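State of Urnlow Moves Closer to a Simpler Name Change Law

Lawmakers in Urnlow voted on June 7, 2024 to send a bill on legal name changes to its last reading. The bill would end the rule that people must print their old name and their new name in a newspaper before a judge can sign the order.

Transgender residents have asked for this change for several years. Under the present law, a person who wants a new legal name must pay for a notice in a local paper for three weeks in a row. The notice gives the full old name, the full new name and the town where the person lives. After this, the court waits for objections, and only then it sets a hearing.

Supporters of the bill say the notices put people in danger. Most newspapers now place their legal notices online, where they stay for many years and can be found with a simple search. A future employer or landlord can read them, and so can a relative who was never told.

"When I signed the paper for the notice, I understood that I was telling the whole county," one resident of Grutness said in written testimony to the House judiciary panel. "I had told only my sister before." The resident asked the panel not to publish a name.

The panel received 159 written statements on the bill. A large majority were in favor, according to the summary that its staff prepared. Those against it came mostly from two sides: groups that oppose any change in the rules for transgender people, and owners of small newspapers, who earn a part of their income from legal notices.

The newspaper owners said they had no wish to harm anyone. Their letter asked for a middle way, in which the notice would remain but carry only a case number. The panel discussed this idea and did not accept it. Members said that a notice without names would cost money and inform no reader.

Other opponents argued that public notice protects creditors and the police. They said a person with debts or a criminal record could use the new law to disappear. The bill answers this in part. Courts would still check each applicant against criminal records, and applicants would still have to sign a statement about their debts. A person on parole would need the agreement of the parole office, as is the case today.

Two other parts of the bill received less attention. The first allows the court to seal the file when the applicant asks for it and gives a reason connected with safety. At present this is possible only for victims of domestic violence, and they must bring a police report. The second part lets the court decide without a hearing if there is no objection from the state — a step that clerks in the busy Plandus district have requested, as the waiting time there is now more than three months.

The bill does not touch the gender marker on birth certificates or driver's licenses. An earlier version did, but that section was removed in January after it became clear that it would not find enough votes in the Senate. Several advocacy groups were disappointed and said so openly. They still decided to support what was left.
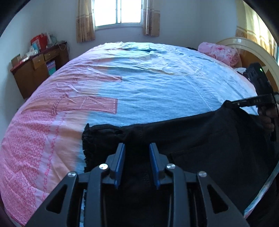

Statehouse Desk
Reporting from Urnlow

The cost of a name change is another point which came up often in the testimony. The court fee stays the same under the bill, but the price of the notices would be gone. This price is different from one paper to another, and in the rural counties there is frequently only one paper to choose. A legal aid office in Ngau told the panel that it keeps a small fund to pay for notices, and that the fund is usually empty before the summer.

The office also said that not only transgender people would benefit. Its clients include divorced parents, adopted adults and immigrants whose names were spelled wrongly on their first documents. All of them must follow the same procedure.

State officials expect some 1000 applications in the first year if the bill becomes law. Court clerks would receive new forms and a short training before the change begins.

The final reading in the House is planned for later this month. If it passes, the bill goes to the Senate, where a similar text failed by 3 votes in the last session. The governor's office said it would study the bill when it arrives and made no other comment.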